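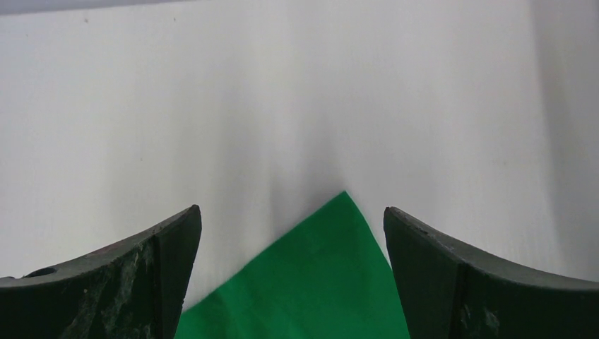
Photo: Plotdale Community News

Home | News | What's On | Your Letters | Contact

Green cloth still wanted for Pornside's big summer banner

The sewing group at Pornside hall has been busy all through July with its patchwork banner, and what a pleasure it is to hear how well the whole thing is coming along! Every household in the village was asked for a scrap of cloth, whether from an old shirt, a curtain or a pillowcase, and 1,433 pieces have been handed in so far, with more turning up at the hall door most mornings.

Bright green, like the piece in our photo, is the colour the group is shortest of, as the lower half of the banner is meant to show the meadows running down to Brurnau (and there are a good many meadows to fill). Cotton is best, but anything that will stand a warm iron is welcome.

Scraps can be left in the box at the Carbone tea room until 7 in the evening, or brought along to the hall from 11 in the morning, when the kettle will be on and new hands, however rusty with a needle, will be very gladly found a chair.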